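Alumni register: changes to how records are held

The Prurkau College alumni register moves to Zeranano in September. The old card index and the two spreadsheets kept alongside it will be closed to new entries on the same day. At the last check the combined register held 1,756 records, of which 593 had no working postal or email address. These have been marked as lapsed but not deleted.

Each record now has eight fields: name at entry, present name, year of leaving, course, hall, address, award history and consent. The first four are required. A record without consent is kept for statistics only and will not be used for mailings, reunion lists or nominations.

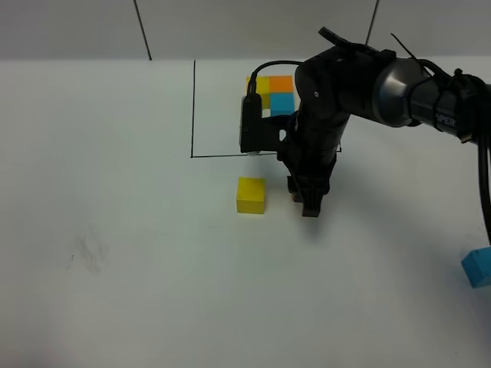
Award history has caused the most errors. Under the old system a former student could be listed under the name of the prize, the name of the donor or the year of the dinner, and in several cases under all three. Staff were also in the habit of completing names that were only partly legible in old programmes. This must stop. Part of a word is entered as part of a word: the white lettering on the robot arm's joint housing would go in as PPER, with the "partial" box ticked and nothing supplied on either side. The full form can be added later if a second source is found, and that source is then noted in the record.

Recipients of the Jalali Bursary are a separate case. The bursary is paid by term and was at one time logged as a new award for every payment. Repeat entries have been merged, and the award history now shows the first and last term only. 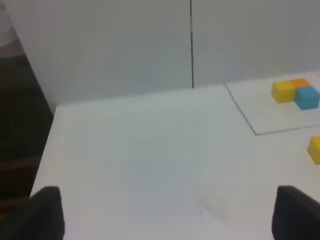 Payment details remain with the finance office and cannot be viewed through the register. Requests for them should go to finance in writing, giving the year of leaving and the name at entry.

Nominations for the alumni awards will be taken through the register this year. A nominee must have a current record with consent given. The supporting statement has a limit of 2,000 characters, including spaces, and text past that point is not saved.

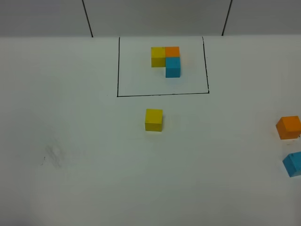

Hamidreza Farahani

Former residents of Brellel Hall should check the hall field in particular. The east and west houses were given one code in the old index and have been split on the basis of room number. Where no room number was held, the field has been left blank. Corrections can be sent to Yoon-hee Yang at the alumni office, which is open to callers on Wednesday afternoons.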